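Vatville Municipal Court – Courtroom and Holding Area Security Checklist, With Comments
Walk-through of December 16, 2020
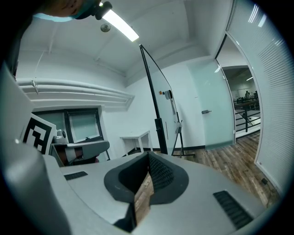 Otis Obi wrote back on the draft that the public entrance should never have been marked as passing in July, and that he would not sign anything that repeats the mark. Fair enough. I went through every item again with the July sheet in hand and took nobody's word for it.

1. Public entrance screening
Result: Fail
The log shows 386 people screened in the month. The door counter shows more than that. I was told the counter "double counts strollers." Maybe. I would like to see that many strollers at an arraignment calendar.

2. Walk-through detector, daily test
Result: Pass, with doubts
Initials are in every box, all in the same pen. Test piece was in the drawer and set off the alarm for me on both tries.

3. Evidence handoff, clerk to bailiff
Result: Fail
Sign-out sheet has a column for time returned. It is mostly blank. Exhibits from the Younis Street assault hearing were signed out and not signed back in, though they were on the shelf when I asked. The shelf is not a record.

4. Evidence room inventory
Result: Open
The list gives 1,546 items. I pulled 8 and found all 8. That tells you about those 8. A full count was promised in July and has not been scheduled.

5. Holding cell checks
Result: Fail
Policy says every 15 minutes. The written times land exactly on the quarter hour, all day, including during the fire drill. Either we have the most punctual staff in the county or the sheet gets filled in at the end of the shift. Compare with the door records before anyone argues this one.

6. Prisoner route to Courtroom B
Result: Fail
Still crosses the public hallway by the drinking fountain. Witnesses and family members wait there. The sign asking them to wait elsewhere has been moved again.

7. Duress buttons
Result: Pass on the bench, fail at the clerk's window
Bench button brought a deputy in about 70 seconds. Clerk's button brought no one. Pokent has the service contract and says the line was tested. Ask for the test date in writing.

8. Radios
Result: Pass
Dead spot in the stairwell remains. Not on the form, so it can't fail.

9. Seating and distance markers
Result: Pass
Tape is peeling in the second row.

10. Transport from Lukimdale jail
Result: Not observed
Van came early and was unloaded before I got downstairs. I was offered a description of how it went – I'd sooner watch it.

Items 1, 3, 5, 6 and 7 go back to the court administrator. Item 4 stays open until there is a date for the count. Otis gets a copy before it is filed this time.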